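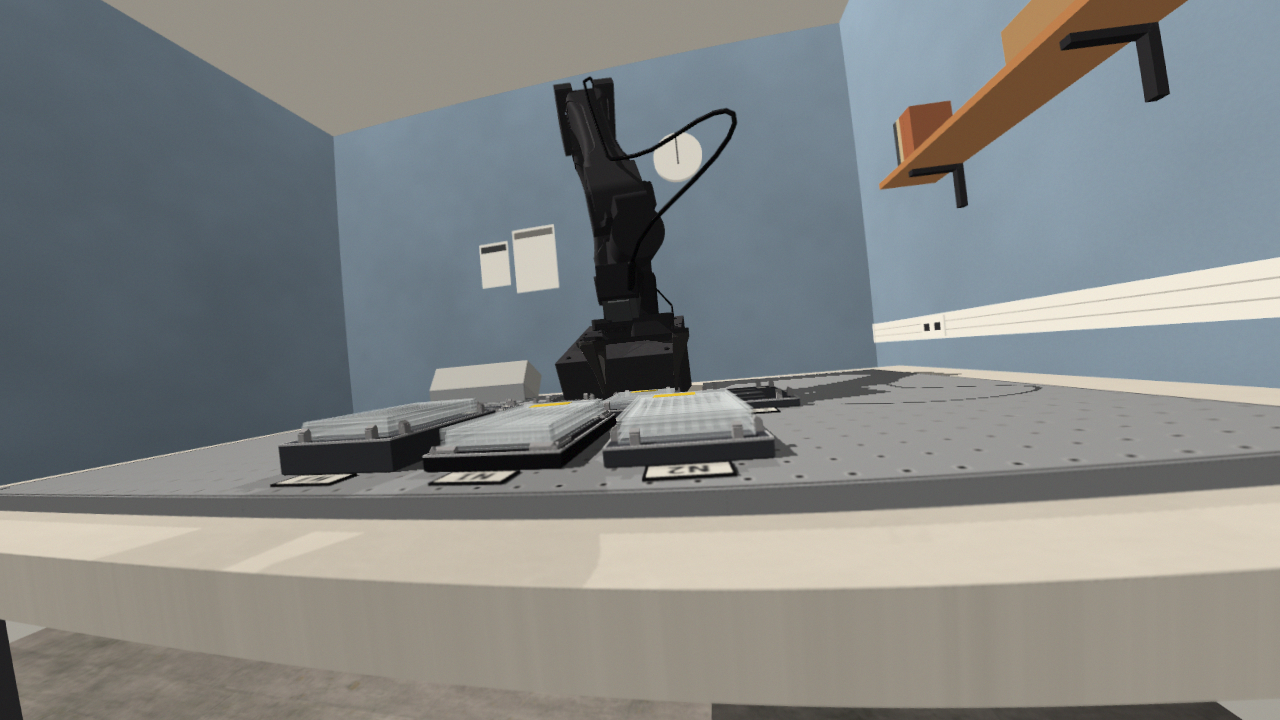
The arm and its three plates, rendered. The quote came later.

November 17, 2020

I have now sat through the Trestine pitch twice, and I still can't get the budget to agree with it.

The idea is simple enough. One arm bolted to a breadboard, plates in a row within its reach, a small instrument at the back, and our evenings free again. I'll admit the simulation makes a decent case for the layout. The plate holders sit so close together that the middle one nearly touches its neighbors, and I'd want to see a real gripper go in there before I signed anything. Simulated plates don't warp, and nobody has stuck a label on them crooked.

My bigger complaint is with the spreadsheet. The arm gets its own line, in bold, and everyone argues about that line. Then you scroll down. Plate nests from Longo: 3,129 dollars for the set, before shipping. Software license, renewed every year, price "to be confirmed." Training for two people, in another city, travel on us. The breadboard was missing altogether until I asked. So was the table, and a table that doesn't wobble is not cheap.

Borkari sent a competing quote that was lower by a fair amount. I read it three times looking for the service contract and it wasn't there. When I asked, I got a second PDF, and the gap closed.

Then there's the time. Both vendors say 4 weeks from delivery to first run. The last piece of automation we bought, the Helau plate washer, was supposed to take about that long too. It arrived in May and spent 23 days in its crate waiting for the right power cord. I have the emails.

What I did this week was go through our logbook and add up how often we run enough plates to keep an arm busy. It came to nine days since the start of the year. Maybe we'd run more if we had the thing – that's the vendor's argument, and it may even be right, but I can't put "maybe more" in a cell and multiply it.

So I've asked both of them for the same list: every part on the table, every yearly fee, and the name of a lab our size that I can call without a salesperson on the line. Trestine has answered the first item. I've moved the decision to next quarter and put new seals for the old washer on this one.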